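Notice on Allotment Rents at Urnov

The rent for a full plot will rise by 10 per cent in November. The water supply cost the site 2,200 last year, and the present rents do not cover it. Holders of the 105 plots will receive a letter with the new sum and the date by which it is due.

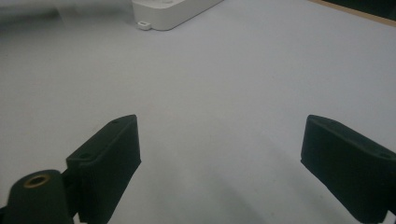
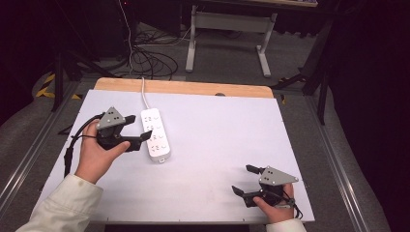

Grażyna Rutkowska has replied that the rise should be smaller for half plots, which share one tap between two holders. Her point is fair and will be put to the autumn meeting. Until then the published rates stand, and payment may be made at the site hut from 10 in the morning.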